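Tavport and Barutden will open talks on shared rules for online marketplaces, the two governments said on July 7, 2018. The talks will cover product safety, customer data and the tax treatment of sellers based abroad.

Under the outline, platforms with more than 3000 registered sellers would have to check each seller's address before listing goods. Smaller sites would get 17 months to comply.
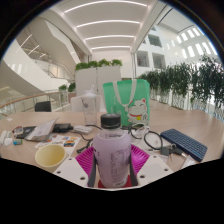 *A bottle with a black screw cap and small print on the front.*

Tavport trade secretary Marisa Ferraro said the two sides agree on labeling but remain apart on data storage. Barutden wants customer records kept inside its borders, a demand Tavport rejected in April.

"We can sign the safety chapter without settling the rest," Ferraro said.

Corrado Caputo, who leads the Barutden team, said his government would prefer a single text.
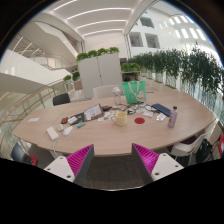 ## Sellers want a longer phase-in

The Etora trade association, which speaks for 700 small exporters, asked for the address checks to be delayed. Its policy director, Katia Piras, said members already file separate forms in each market.

Four working groups will draft the chapters. The data group will meet first, in Tavport.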